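equipment budget thread bc three people asked me the same thing this week and I'm tired of typing it. Friday, March 2, 2018, request closes end of day. go

1/ we have money for one more arm. not two. Themis Kontogiannis keeps writing "arms" in the draft and I keep taking the s off

2/ the arm is the number everyone looks at. it's the small stuff that eats you. gripper, fingers, mount, cables, spare cables. last year the extras came to 29 percent of the arm price and we'd planned for zero

3/ our benchmark task is dumb on purpose. red cube, whiteboard, circle drawn in marker. cube goes in circle. cheapest line in the whole budget

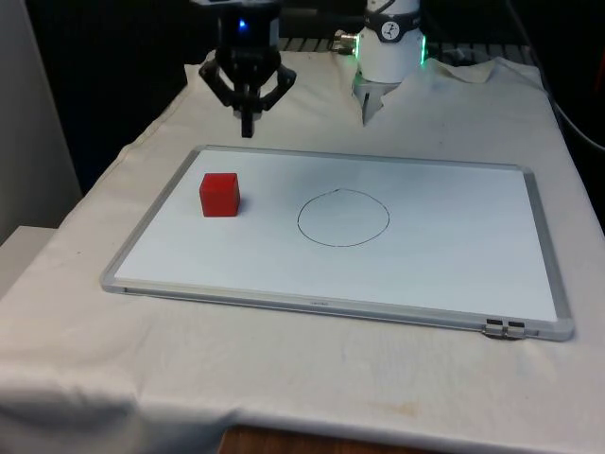
4/ so before you ask for a fancier gripper, write down what it has to pick up. if the answer is "a cube" you do not need the Gallenov one. I want it too. still no

5/ quotes so far: Faditz says 24 days lead time, Uçar says 83. Uçar is cheaper. Uçar also took two weeks to answer an email so I'm adding that in my head

6/ Ayten Oral wants a service contract. Gaëtan Gautier says skip it and keep a spare gripper on the shelf. I'm with Gaëtan for year one, then ask me again

7/ things missing from the first draft — shipping both ways, the adapter plate, power strips, a table that doesn't wobble. teh table!! a whole arm and no line for a table

8/ also tablecloth. put it under consumables, they don't question consumables

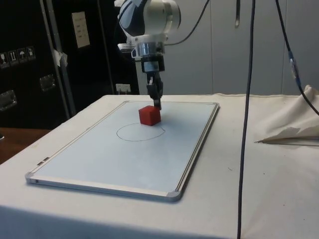
9/ cable management is a real line item now. Elif Naz Yazıcı priced it properly, sleeves and clips and a ceiling hook, and it's less than one replacement cable from Faditz. approved in my heart

10/ don't spend to the limit. we're at 93 percent of the cap and I'd like to stay there, customs on the last order was a surprise and not a fun one

11/ if Flernham comes back with the used unit before April I'll redo the sheet. used is fine by me IF they send hours and the service log. no log no deal

12/ Yiğit Işık has the spreadsheet, ask him not me. tab 3 is current, tab 2 is wrong, dont touch tab 2, something links to it

13/ ok someone found a typo in the total. back in a bit

14/ fixed. it was a comma. sending at 4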